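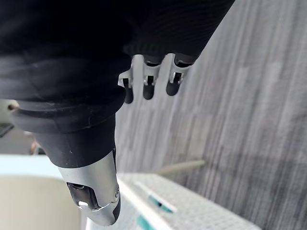 Figure 3. Hand with sleeve and cuff fitted, fingers open above the thumb.

Section 3.2 Fingertip and sleeve check

Do this check every 80 hours of running time and after any change of sleeve.

1. Open the fingers and thumb fully from the Griltell panel, then press Hold.
2. Switch off arm power. Wait 23 seconds.
3. Wipe the three rubber fingertips and the thumb tip with a dry cloth. Replace any tip that is cut or turns on its mount.
4. Look into the joint opening in the thumb casing. Remove lint with a soft brush.
5. Pull the black sleeve straight and seat the cuff over its lower end. No fabric may reach the finger brackets.
6. Restore power and run the open/close test 2 times.

CAUTION: Do not use compressed air on the thumb joint.

Note: Small parts may stay on the perforated platform during steps 1 to 5. Clear it before step 6.

Revised August 4, 2018, H. Huttunen, Ovstead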